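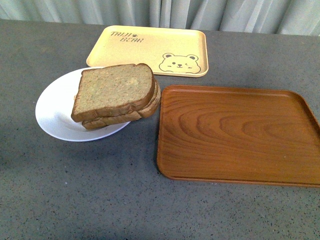
How to Keep Bread Good All Week (and What to Do When You Didn't)

Home | Baking | Keeping Food | Small Kitchens | Letters | Search

By Yaa Kwofie
Updated Nov 18, 2025

I grew up in a house where bread was bought every morning and gone by supper, so it was a bit of a shock, when I first lived alone, to find that a whole loaf is a lot of bread for one person. I threw away more of it than I like to admit. These days there are two of us, plus whoever is visiting, and we still can't always get through a loaf before it turns. So over the years I have worked out a routine, and since readers keep writing in about it, I thought I would finally put the whole thing down in one place.

Before you start

You won't need much. A bread box is nice if you have one, but a clean cotton bag or a big pot with a lid will do the same job. You'll want a few freezer bags, some parchment paper, a good bread knife, and a marker that writes on plastic. My marker lives on a string tied to the freezer handle, and I recommend this to everybody.

Step 1. Let it cool all the way

If you bake your own, or you're lucky enough to live near a bakery that sells it warm, leave the loaf out on a rack until the bottom feels the same as the room. A warm loaf in a bag will sweat, and the crust goes leathery, and in a couple of days you may see the first green spots. A big round loaf can take longer than you'd think. I leave mine for the whole afternoon. Yes, you may cut the end off while it's warm and eat it with butter. I always do.

Step 2. Decide what you'll eat in two days

Be truthful with yourself here! Look at the loaf, think about who is home and what you're planning to cook, and cut off the part that will be eaten by the day after tomorrow. That part stays out. All the rest goes in the freezer tonight, while it's still fresh. Most people do it the other way around – they leave the loaf out and freeze whatever is left once it's going stale – and then they're disappointed by what comes out of the freezer in December. Freezing holds bread where it is, but it won't bring it back.

Step 3. Store the part you're keeping out

Crusty bread wants a little air. Put it cut side down on a board with a cotton cloth over the top, or in a paper bag inside the bread box. Soft sandwich bread is different and should stay in its plastic bag with the air pressed out and the end folded under.

Please don't put either kind in the refrigerator. I know it feels like the careful thing to do, and my mother-in-law still does it, but bread goes stale faster in the cold of a fridge than it does on the counter. If your kitchen is so hot and sticky that bread molds overnight, skip the fridge and freeze more of it.

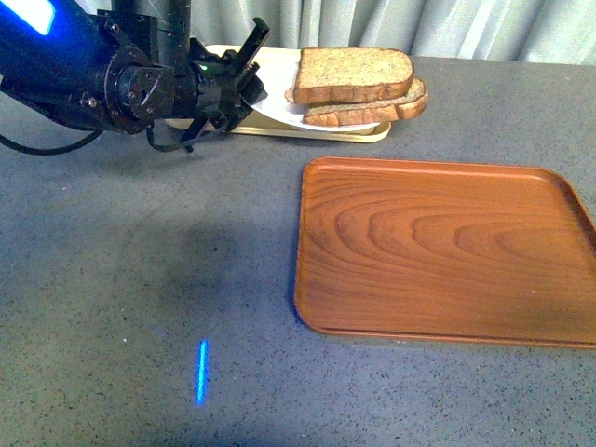
Rye is the exception to nearly everything I've said. A dense, dark rye such as the Vávra loaf (the recipe is in the baking section, and it makes two) is better on the second day than on the first, and will keep most of a week wrapped in a plain cloth. I wouldn't slice it until you're ready to eat it.

Step 4. Slice, then freeze

Slice the loaf before you freeze it. I can't say this strongly enough. I once took a bread knife to a frozen loaf, and I still have a small scar on my thumb.

Lay the slices out flat, put a square of parchment between every two, and slide them into a freezer bag. Press out as much air as you can with the flat of your hand. Write down what it is and when you froze it, even if you're quite sure you'll remember. It will still be safe to eat after a long time in there, but I find the flavor starts to fade after 28 days, so I try to use it up by then.

Rolls can go in whole. So can bagels, but cut them in half first.

Step 5. Bring it back

Slices can go straight from the freezer to the toaster with an extra half minute. For bread you'd like to eat soft, set the slices out on a plate with a clean towel over them and go do something else for a while.

Half a loaf with a good crust takes a bit more care. Let it thaw in its bag, then run the crust quickly under the tap – quickly, you're only after a little dampness – and put it right on the rack of a 350-degree oven for 8 minutes. The crust will crackle again. You only get to do this once per loaf, so wait until people are at the table.

When you're serving a group

For a breakfast with company, I cut only half of what I think we'll need and keep the knife handy. A stack of slices holds up better than slices fanned out prettily, because just the top one dries. Cover the stack with a napkin until everyone sits down. I like to put the bread on a plate by itself and keep the jam and butter somewhere else, so there aren't sticky drips on the last few pieces. 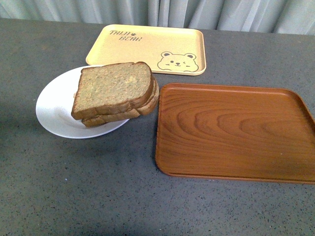 Yellow tray with the TAIJI BEAR lettering, on the speckled counter.

What to do with the stale end

Tear it up for croutons, with olive oil and salt, and bake until they're gold at the edges. Or dry it out completely and run it through the food processor for crumbs, which will keep in a jar for weeks. Leonor Marinho wrote to me from Stekasholm with her way of making bread soup, using garlic, cilantro, hot broth, and an egg dropped in at the end, and we've had it many times since. She says the bread should be so hard that you can knock on it.

One warning: if you see mold, the whole loaf goes. It spreads through soft bread well past the part you can see, and cutting around it isn't enough. I don't feed moldy bread to the birds, either.

Next time I'll get to tortillas and flatbreads, which a few of you have been asking for very patiently. They like plastic, and they mind the fridge much less.

Contact | Copyright Yaa Kwofie | Back to top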